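How to Bring an Old Cassette Player Back to Life

If you grew up with a portable tape player clipped to your belt, chances are there is still one somewhere in your parents' house, and chances are it doesn't play anymore. Mine was in a shoebox with two mixtapes and a bus pass. The good news is that most of these machines stopped for the same reason: the little rubber belt inside has gone slack or turned to goo. Replacing it is a pleasant Friday evening job, even if you've never opened anything with a screw in it before.

You'll need a small Phillips screwdriver, tweezers, cotton swabs, a bottle of rubbing alcohol and a new belt. My player is a Rulus 570, which takes a flat belt, but plenty of others take a square one, so look up your model before you order. Graça Mendes at the Terklow repair evening keeps a drawer of odd sizes and once matched mine by eye, bless her, but most of us are better off measuring.

Take out the batteries first. If they've leaked, clean the contacts with a swab dipped in a little white vinegar, then wipe again with alcohol and let everything dry while you make yourself a coffee.

Now turn the player over and find the screws. Mine has 6, and one of them hides inside the battery compartment (I spent a good while prying at the case before I found it!). They aren't all the same length, so lay them out on the table in the same pattern they came from.
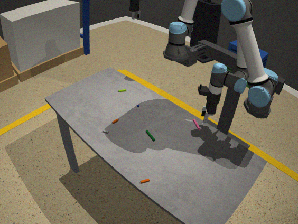 Lift the back off gently. There are thin wires running to the battery contacts and sometimes to the headphone jack, and they're usually shorter than you'd like. Prop the back up beside the body and leave them attached.

You should now see the motor pulley, a big flywheel, and the belt, or whatever is left of it. Before you touch it, draw the path it takes around the wheels. A quick pencil sketch is fine. If the old belt has melted, pick off what you can with the tweezers and clean the rest with alcohol, changing swabs often. Black belt goo gets on everything, so wear an old shirt.

Loop the new belt around the flywheel first, then stretch it over the motor pulley with the tweezers. It should sit flat, with no twists. Turn the flywheel with your fingertip a few times and watch that the belt stays put.

While you're in there, clean the playback head and the rubber pinch roller too. Let them dry, pop in the batteries and try a tape you don't love. If it sounds slow or fast, look for a tiny speed screw, often through a hole in the motor, and turn it just a hair at a time.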